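Fluvden: a word list of household and tabletop terms

Version 3, released 2025-12-28. Plain text, tab separated, UTF-8.
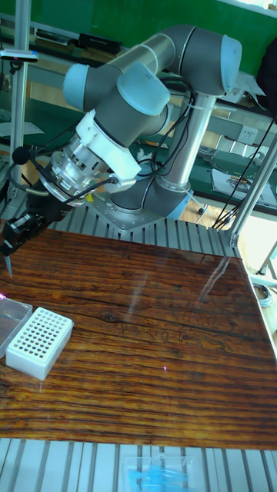 Summary

Fluvden is a list of English words and short phrases for things found in and near the home: furniture, kitchen tools, fasteners, cloth goods, cleaning supplies and stationery. Each entry gives a headword, its plural, a short definition, a register label and a list of regional variants. The list was compiled for spell checkers, crossword tools and school glossaries, where general dictionaries tend to be too large and trade glossaries too narrow.

The list is maintained under the Amance project, which also hosts the Hao pronunciation tables. Fluvden can be used without Hao. The two share an ID scheme, so a join on the id column is safe from version 2 onward.

Contents of the archive

entries.tsv - the main list, one entry per line
variants.tsv - regional and spelling variants, keyed to entries by id
labels.txt - the register and region labels with their meanings
withdrawn.tsv - ids that were removed, with the reason
CHANGES.txt - release notes
LICENSE.txt - license text

Columns in entries.tsv

id: a lowercase letter followed by digits. Ids are never reused. The letter has no meaning.

headword: the most common US spelling. Lowercase unless the word is always capitalized. Multiword headwords use a single space. Hyphens are kept only where at least 2 of the consulted sources keep them.

plural: full form, never a suffix. Empty for mass nouns. Where two plurals are in use, the more frequent is given here and the other goes in variants.tsv.

definition: no longer than 84 characters, no final period. The headword does not appear in its own definition, though part of a compound may.

register: one of the labels in labels.txt. Empty means neutral.

topic: one of 8 topic codes. An entry has exactly one topic. See the notes on topic assignment before using this column for filtering.

Columns in variants.tsv

id: matches entries.tsv.

form: the variant as written.

kind: spelling, regional or plural.

region: empty when kind is spelling and the variant is found everywhere.

Reading the files

There is no header line. Fields are separated by a single tab and are not quoted. Quotation marks inside a definition are literal, so quoting must be turned off in readers that assume it. Spreadsheet programs will convert a few ids to numbers in scientific notation (any id that starts with e and is preceded by a digit in a merged column). Import the id column as text.

Lines end with a line feed. The last line of every file also ends with one.

Sorting

Entries are sorted by headword in byte order, then by id. Spaces sort before letters, so "table runner" comes before "tablecloth". Users who need dictionary order should sort again with their own locale rules.

How the list was compiled

The starting set came from glossaries and household manuals in the public domain. Headwords were matched against a frequency table built from hardware catalogs, recipe collections and housekeeping columns. Words below the frequency floor were dropped unless they were the only term for the thing. This exception covers most of the sewing terms.

Definitions were written new for this list. Each was checked by a second editor for length, circularity and regional bias. Where the editors disagreed on the meaning of a word, the entry was split only if the senses belonged to different topics. "Runner" is split into table linen, floor covering and drawer part. "Pan" is not split.

Topic assignment

Topics follow the place where the thing is mainly used and not the material it is made of. A wooden spoon is under kitchen. Glue is under repair, including glue sold for paper crafts. The weak spot is storage: boxes, bins and baskets were placed there even when they have a clear room of their own. Filtering by kitchen will therefore miss bread boxes and similar items.

Known problems

Canadian variants are thin. Many were entered as US or UK only.

Plurals of compounds ending in -ful follow the US pattern (spoonfuls). The older form is listed as a variant for some entries and missing for others.

The register label "dated" was applied unevenly between versions. Entries added in August under the Skosix merge use it more freely than the rest - treat it as a hint.

Several trade names that have passed into general use are absent. They were held back until their status in each region is checked.

Changes since version 2

Merged the Skosix list of fasteners and fittings. Duplicates kept the Fluvden id, and the Skosix id is recorded in withdrawn.tsv.

Moved plural variants out of entries.tsv.

Replaced curly apostrophes with straight ones throughout.

Removed the etymology column. It was filled for too few entries to be useful, and the version 2 archive still has it.

Corrections

Send corrections as a plain text patch against entries.tsv or variants.tsv, with one change per patch. Give a source for any new regional variant. A printed source is preferred, but a dated catalog page is accepted. Proposals for new headwords should include a definition within the length limit and a topic code.

License

The list may be copied, changed and redistributed, including in commercial products, provided the license file stays with it. Modified versions must use a different name or carry a note saying that they have been changed.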